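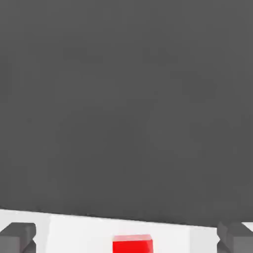
机器人是怎么学会拿东西的?

靠看例子。人先把同一件事做很多遍,每一遍都记录下来,再让电脑从这些记录里找出规律:看到什么样的画面,手就该怎么动。

道理两句话就讲完了,剩下的全是麻烦。下面专门讲这些麻烦。

一、先请你教一次外星人

假设你家来了一位外星客人,聪明,有礼貌,从来没用过手。你请他把桌上的橡皮递给你。

你说:“拿起来就行。”

他问:“什么叫拿?”

你说:“把手伸过去,捏住。”

他问:“伸多远?往哪边?捏多紧?手指张多大?什么时候开始捏?”

你大概会把橡皮自己拿过来,顺便给他倒杯水,请他歇会儿。

你当然知道怎么拿橡皮,可是你说不清楚。这种“会做但说不清楚”的本事,人身上多得很:系鞋带、骑自行车、把薯片袋子撕开又不撒一地(最后这一项,很多大人也没学会)。

早先的工程师真的试过把每一步都写成命令:向前移动这么多,向下移动那么多,合上夹子。方块放在老地方,命令就管用。方块往旁边挪一点点,机器人照样认认真真地走完全套动作,夹起一团空气,再郑重其事地把空气放进盒子里。

后来大家换了个办法:说不清楚,那就做给它看。

二、一个“例子”里装了什么

在机器人这一行,例子有个正式的名字,叫“示范”。一次示范,就是从头到尾做完一件小事,比如把一个红色方块抓起来。

一次示范里要记两样东西。

第一样是机器人看到的。它的“眼睛”是摄像头,有的架在桌子旁边,有的就装在手腕上,跟着手一起走。装在手腕上的摄像头看世界很有特色:它总能看见自己的夹子,别的东西就要看运气了。你可以把手机贴在手腕上试一试,你会发现自己的手指占了好大一块地方,而你要拿的铅笔只露出一小截。机器人过的就是这种日子。

第二样是机器人做的。那一瞬间,手臂的每个关节转到了哪里,夹子张着还是合着,正要往哪个方向走。

两样东西要按时间对齐,像电影的画面和声音一样。要是没对齐,电脑就会学到一些很古怪的道理,例如“方块还远着呢,赶紧合上夹子”。

一次抓方块的示范,长度常常只有十秒。十秒听起来很短,可是一秒钟里要存下许多张画面,每张画面都配着一组数字。电脑的硬盘对“很短”这个词有它自己的看法。

三、谁来当老师

老师是人。

人拿着手柄、遥控臂,或者只是坐在键盘前面,指挥机器人去抓方块。抓好了,存下来,方块放回桌上,换个位置,再抓。再存。再放。再抓。

如果你觉得做口算题很单调,欢迎了解这份工作。

有一个叫 Demov 的学习项目,任务只有一句话:把红色方块从桌面上抓起来。为了这一句话,项目组录了689次示范。到后来,负责操作的人吃饭时看见一块豆腐,也会先想想从哪边下筷子夹得稳。

录完还要检查。689次里面,有302次没能留下来。原因五花八门:有的抓歪了,有的中途停下来太久,有的方块根本没抓起来,还有的是操作的人打了个喷嚏,机械臂也跟着“打”了一个。

这些录像要是混进教材里,后果会很有趣。电脑分不清哪个动作是本领,哪个动作是喷嚏。它会很用功地把两样一起学会。

四、为什么有些例子是在电脑里做的

真的机器人有几个缺点:贵,慢,会坏,还会把东西推到地上,自己又不去捡。

于是工程师在电脑里搭出一张假桌子,放上一只假机械手和一个假方块,样子有点像电子游戏。这叫“仿真”。在仿真里,机器人同样能看到画面,同样能张开夹子、合上夹子,方块也照样会被碰歪。

仿真的好处很实在。方块飞出桌子,按一下重置,它就乖乖回来了。夹子撞到桌面,不用修。你想要灰色的桌面就有灰色的桌面,想要白色的机械手就有白色的机械手,连油漆都不用买。

坏处也有,主要是仿真世界太爱干净。那里的桌子可以没有一粒灰,方块的颜色可以红得毫不客气,光线也可以从早到晚不变。真正的桌子上有指纹,有橡皮屑,还有昨天谁留下的半圈茶杯印。一只只在干净世界里上过课的机械手,第一次见到茶杯印,可能会当成什么了不起的东西。

所以仿真里的布置也要故意换来换去:光亮一点,暗一点,桌面换个颜色,摄像头稍微歪一点。有一套叫 Valadton 的仿真练习,同一个抓方块的任务就准备了七种桌面。最难看的那种是芥末绿的,据说没有人愿意盯着它超过一上午,好在机器人不挑。

五、好例子和坏例子

你也许会想:那就多录一些嘛,越多越好。

先听听 Sarıgül 的故事。Sarıgül 也是一个抓方块的项目,录的示范很多,每一次都抓得漂漂亮亮。训练完了,大家把机器人请上场,方块摆在正中间,它抓得又快又准。大家鼓掌。

接着有人把方块挪到了左边。

机器人伸出手,稳稳地抓了正中间。

回头一查才明白,录示范的时候,方块每次都放在正中间。从机器人的角度看,它的答案完全正确:每一个例子都告诉它,去中间,合夹子。至于方块在哪儿,从来没有一个例子需要它操心。

就像一本练习册,每道题的答案都是“5”。做完这本练习册,你也会变得又快又准,直到考试那天。

所以好的例子要有变化:

方块有时在左,有时在右,有时近,有时远。
方块有时摆得正,有时斜着。
机械手有时从高处出发,有时从旁边出发。
夹子有时一次就对准,有时偏了一点,再慢慢挪回来。

最后一种特别值钱。假如所有示范都完美无缺,机器人就从来没见过“偏了该怎么办”。可它自己动手的时候,早晚会偏。一偏,眼前的画面它就没见过了,接下来的动作只能靠猜。示范里有“偏了,再改回来”,它才有个样子可以照着学。

注意,这和上一节的喷嚏是两回事。偏了以后改回来,叫纠正。偏了以后夹着空气扬长而去,叫捣乱。检查的人要把它们分开,有时候一段录像得来回看好几遍,才能判断这只手到底是在纠正还是在捣乱。

六、电脑拿到例子以后干什么

它开始猜。

电脑看一张示范里的画面,猜下一步手该怎么动,再跟人当时的动作比一比。差得多,就把自己里面的许多数字调一调;差得少,就少调一点。然后换下一张画面,继续猜。

这个过程叫训练。它要重复非常多遍,中间没有课间休息,也没有小红花。

训练完以后要考试。考试时没有人遥控,方块摆在哪里,机器人自己看,自己伸手。在一个叫 Haltham 的教学实验里,考试规则是连抓10次,方块每次换地方,夹起来又掉下去的算没抓到。有同学替机器人求情,说掉下去之前也算抓住过。规则没有改。

如果考得不好,工程师会去看它错在哪里。总是抓不到右边的方块?那就去补录右边的示范。总是合夹子太早?那就看看示范里是不是有人手太急。

你会发现,机器人没考好,回去补作业的是人。

七、自己试一试

你需要一位朋友、一块橡皮、一条可以蒙眼睛的围巾,还有一张宽敞的桌子。先把桌上的杯子收走,这一条请认真对待。

让朋友坐在桌前,蒙上眼睛。你轻轻拿着他的手腕,带着他去抓橡皮,从同一个起点出发,橡皮放在同一个地方。多做几遍,然后松手,让他自己来。他多半能抓到。

现在悄悄把橡皮挪开一个手掌的距离,再让他抓。

看他抓空气的时候,请尽量忍住不笑。然后你们讨论一下:他少了机器人示范里的哪一样东西?如果允许他睁开一条缝看一眼,情况会怎么变?

再交换角色。轮到你抓空气了。

几个词,忘了可以回来查

示范:从头到尾做完一件小事,并且记录下来,给机器人当例子。
夹爪:机械手前端用来夹东西的部分,也就是前面一直说的夹子。多数只有两根手指,不会弹钢琴。
仿真:在电脑里搭出来的练习场。
训练:电脑反复猜动作、比对、调整自己的过程。
数据集:许多次示范放在一起。说白了就是机器人的练习册,只不过里面每一页都是人先替它做好的。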